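Workshop notebook, Materials Conservation Section
3 April 2018
Entry by Elvia Arriaga

Subject: paste trial for the wallpaper repair work, second series.

The wheat starch paste prepared in February has been discarded and a fresh batch made. Proportions: 35 grams of starch to 400 milliliters of deionized water, cooked slowly and strained through the fine sieve. The batch is entered in the register as 809. The Robles lining paper was used throughout; the Zedeck paper remains on order.

Strips were pasted, rested for five minutes and laid on the sized test boards. Edges lifted on the strips that had been brushed thinly at the margin. The remainder lay flat.

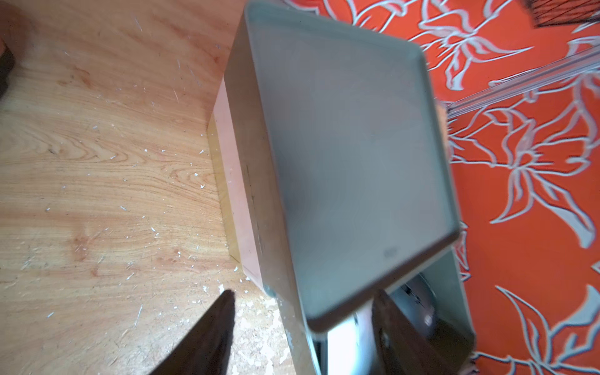
Rosângela Rangel asks whether the thin margins were intentional, and notes that the same lifting was recorded in the first series, where the paste had been diluted further. They were not intentional. The brush was running short of paste at the end of each stroke, and the strips concerned will be repeated.

Samples from the first series remain under weight and are not to be moved before inspection. Colleagues are reminded to label each board on the reverse, in pencil only. 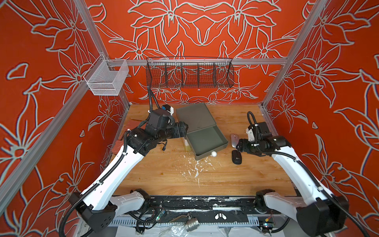
Work outstanding

Repeat the lifted strips with batch 809. Paste is to be applied from the center outward, with the margin brushed separately.

Abílio Quintela will prepare a thicker batch for comparison, keeping the water at 400 milliliters and
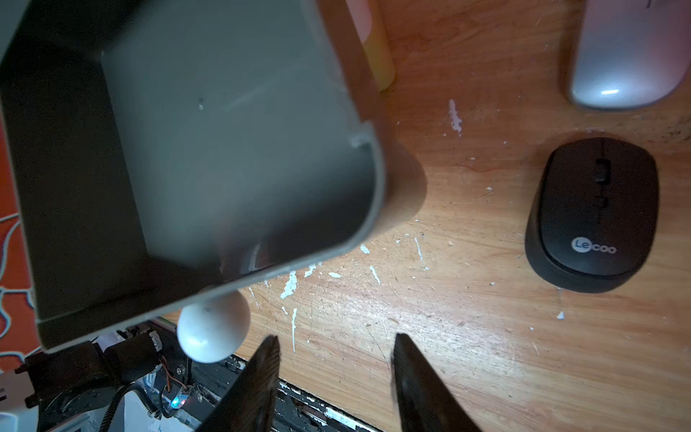 increasing the starch only. Both batches are to be used within 2 days of cooking. Relative humidity in the room is to be recorded morning and evening until the boards are released.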